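From: Mavis Kowalczyk
To: floor list
Date: Saturday, January 6, 2018
Subject: Re: bench rota once Greta is on days

Edgars Vasiliauskas wrote:
> Saodah says Greta goes to day shift in March and the bench drops to
> 2 people. Is that right? Twelve of us rotate through there now.
> Also who clears it when it jams, us or Skaneo? I'm not
> getting written up over a robot dropping parts.
>
> Edgars

Edgars, all – quick one, typing between loads.

Yes on the 2 people. No on anyone losing hours, I asked Villanueva twice and got it in writing. The other spots go to packing and the Lalska returns, same pay grade. What does change is the work. Less picking up and putting down, more watching and clearing. Some of you will hate that. Amos tried it for a week and says his wrists are better but the shift feels twice as long.

Jams: first clear is ours, hold button first, then hands. If it jams agian on the same part, leave it on hold and call Skaneo. No write-ups for stops, also in writing. I'll pin the letter by the time clock.

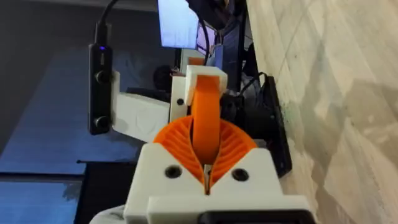

Greta's orange fingers, with the white bracket and the cables behind.

The fingers are the bit you'll be dealing with most. Wipe between the ribs at changeover, dry cloth only please. Don't pull on them to see how far they bend (Jalen).

Training is 2 sessions, paid, on shift. Everybody who rotates through the bench gets both, incuding nights. Sign-up sheet is with Saodah.

Still open – break cover. With 2 on the bench, one goes to lunch and the other is alone with it for 50 minutes. I don't like it and I said so. Want a third person on call, not a supervisor on the phone. If you agree, reply to the list so I have something to show them.

Mavis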